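Open day at the Clinavura workshop

So I finally made it to the Clinavura open day in July, and I have to tell you about the robot bench, because I spent most of my visit there and missed the free lunch completely!

Nour Srour met me at the door and took me straight to the back room. She looks after one two-armed robot, and I wanted to know what looking after it means when you do it every morning. Mostly wiping and checking, as far as I could see. The left arm carries a gripper with two fingers and the right one ends in a proper hand with jointed fingers, and they get very different treatment.

The gripper is the easy one. She wipes the fingers, puts a small screwdriver on each screw (no big muscles, just to feel if anything has worked loose), then opens and closes it a few times while she listens. The hand takes longer. Every joint gets bent by itself, and there's a paper logbook for it that was on entry 891 when I flipped through. I loved that logbook.

Then there's the cable. It needs enough slack for the wrist to turn, but too big a loop will snag on things, and Krum Leka told me they've swapped that one cable more often than any other part. He now ties it down again after every 100 runs and swears it helps. Nabil Dabbas thinks the clip is in the wrong place to begin with. They went back and forth on this for a while and I just stood there enjoying it.

After the checks come the test grabs. They keep a box of everyday stuff for this, some hard and some squishy, and the soft things are much fussier because the gripper has to squeeze without a nice firm edge to stop against.

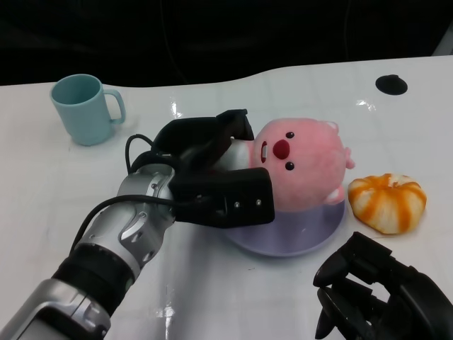
The left gripper holding the pink plush by its white middle, mandarin off to the right.

I asked Krum if I could have a go at setting the grip force. He let me, and I set it way too low on my first try. Doors closed at four, and I still hadn't seen the paint shop.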